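Celtura opens its offices in Dromley to visitors once a year, and I went along on 19th November to see how a mid-sized social network handles the part of the job most users never look at: who gets to connect with whom, and what happens to the requests that go unanswered.

The building is a former insurance office ten minutes on foot from the station. Sign-in was quick. You get a paper badge, a map of the two open floors and a slip with your group letter on it. My group was C, which meant starting upstairs with the contacts team and finishing on the ground floor with the help desk.

The contacts team looks after everything to do with requests, suggestions and blocks. Their presenter put a test account on the big screen and walked us through it. A Celtura account can have 500 contacts in its main list. Past that, new people can follow you but do not show up in your private feed. The limit was higher until June, when it was brought down after a trial with a small set of users. People in the trial posted more often with the shorter list, and that was enough to make it permanent.
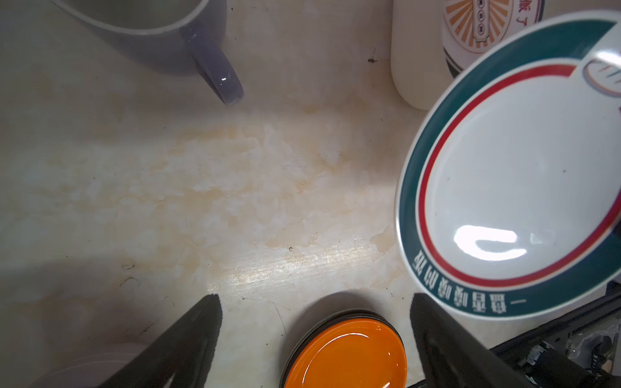 Next came the suggestions page. Celtura builds it from three things: shared contacts, shared groups and the town in your profile. It does not read your phone's address book unless you switch that on, and the switch is off for new accounts. Several visitors asked where the setting was. It is under Privacy, then Finding People, and it is easy to miss on a small screen because you have to scroll past the language options to reach it.

We were also shown the queue for reported requests. On the morning of the visit it stood at 938. Most are repeat requests from the same sender, and the system groups those together so that a moderator can close them in one step. An account that sends too many ignored requests is paused for 27 hours. I asked why not a full day or two, and was told the number came from an old rule and has been left alone.

Downstairs, a software firm called Salasis had a table. They make the scheduling tool that many small businesses use to post to Celtura, and they had a new version running on two laptops. It lets you write a post once and set a different opening line for each group. I tried it and it worked as described, although the preview was slow to load. Hendricks, a training company, had the table next to it with leaflets for its beginner courses. The leaflets cover setting up a page, adding your first contacts and replying to comments. I took one for a relative who has been meaning to join.

The help desk session was the most useful part of the day. Visitors could bring up their own accounts and get a problem looked at on the spot, and the same question came up several times while I was waiting.
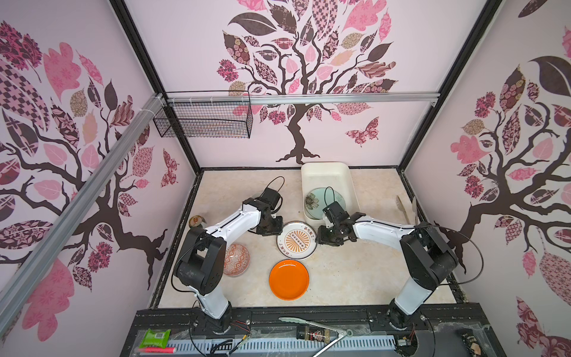 What happens to a contact request if the other person never responds?

It stays pending for 5 weeks and is then removed from both accounts. The other person is not told that it has lapsed, and you can send a new one after that.

My own problem was an old work email address still tied to my login. The staff member had me add the new address first, confirm it, and only then delete the old one. Doing it in the other order locks the account until support steps in.

Coffee was free and the sandwiches were not. Parking behind the building is for staff only on open days, so take the train or use the public lot across the road. Booking for the next visit is done through the events page on Celtura itself, and you need an account to reserve a place.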